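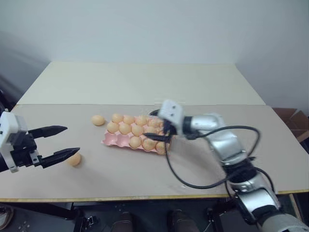
Eggs, a pink carton and two robot arms at a worktable.

Media and Government, Unit 6
Handout: Who pays for a political ad?
Instructor: Benedicta Kpodo
Revised November 17, 2021

Reading before class: chapter on campaign messages in the course reader, plus the Remside case packet. Bring the packet with you. We will be marking it up.

1. What we are talking about

A political ad is a paid message that tries to affect a vote or a public decision. The message can name a candidate, or it can talk about an issue such as a school bond or a water rate. For this unit we look at ads bought online and in local newspapers. Broadcast ads have their own set of rules and come up in Unit 7.

Keep three terms apart. The sponsor is the person or group whose money pays for the ad. The buyer is whoever places the order, often an agency. The publisher is the newspaper, website or platform that runs it. Students mix up sponsor and buyer more than any other pair in this course, and it costs points on the final.

A disclosure is the line that tells the reader who paid. An ad archive is a public list of ads that have run, usually with dates and amounts.

2. The Remside case

Remside held a vote in September on whether to sell the city's bus garage. The local paper and two community websites carried ads on both sides. In the last month before the vote, the three outlets ran 173 paid messages on the sale. Of these, 82 had a disclosure line that named a sponsor. The others carried the name of an agency, a slogan or a web address, or had no line at all.

Renzo Bassi, a city council member who opposed the sale, asked the outlets to publish a full list of buyers. The newspaper did so within the week. One website gave a partial list. The other said its contracts with advertisers did not allow it.

The largest buyer on the newspaper's list was an agency called Wikus. The agency had placed ads for the sale and, through a separate account, ads on a parking measure in the neighboring city of Vokholm. The list did not show whether the same sponsor stood behind both. That is the gap you should be thinking about as you read: a buyer list is not a sponsor list.

The packet has Bassi's letter, the newspaper's reply, and a column by Ebenezer Eshun, who supported the sale and also supported disclosure. Read the column closely. Eshun argues that the pro-sale side was hurt by the unnamed ads because voters assumed the worst about them.

3. Arguments for a strict rule

Voters use the source of a message to judge it. A claim about bus costs reads differently if it comes from a riders' group or from a company that wants the land.

Reporters need records. Without an archive, a reporter has to catch each ad as it runs, and online ads may be shown to one group of readers and never to another.

A clear rule treats all outlets alike. In Remside the newspaper answered fully and took complaints from advertisers, while the website that refused took fewer.

4. Arguments against, or for a softer rule

Small sponsors may stay out. Someone who spends a little on a neighborhood ad may not want a home address in a public file. Most proposals deal with this through a spending threshold, but then large sponsors can split their orders to stay under it.

Small publishers have few staff. Keeping an archive takes time, and a two-person website may decide to drop political ads altogether. Readers then hear less about local votes.

Unpaid posts are not covered. A sponsor who is blocked from buying quiet ads can pay people to post instead – and that is harder to trace.

5. The draft ordinance

After the vote, council member Zakhar Hnatiuk introduced a draft. The main points:

Every paid message on a city vote must name the sponsor in the ad itself.
Publishers must keep a record of each ad for 4 years.
Records must be given to any resident who asks, within 30 days.
The city clerk may issue a written warning, then a fine.

The draft does not say what happens when a sponsor is itself a group funded by others. It also does not define "paid message." Etornam Frimpong's memo in the packet, written for the city attorney's office, goes through both problems and suggests wording for the first one only.

6. For discussion section

Take one side of the draft and come with two points from the packet. Give page numbers. General statements about social media will not be enough.

Groups A and B: rewrite the definition of "paid message" in one sentence. Test it against the Zakaria newsletter on the last page of the packet, which was free to readers and written by a volunteer, but printed with a donation from a supporter of the sale.

Groups C and D: write a disclosure line short enough to fit a phone screen. It must name the sponsor.

Written responses are one page, double spaced, handed in at the start of section. Late pages lose half a grade.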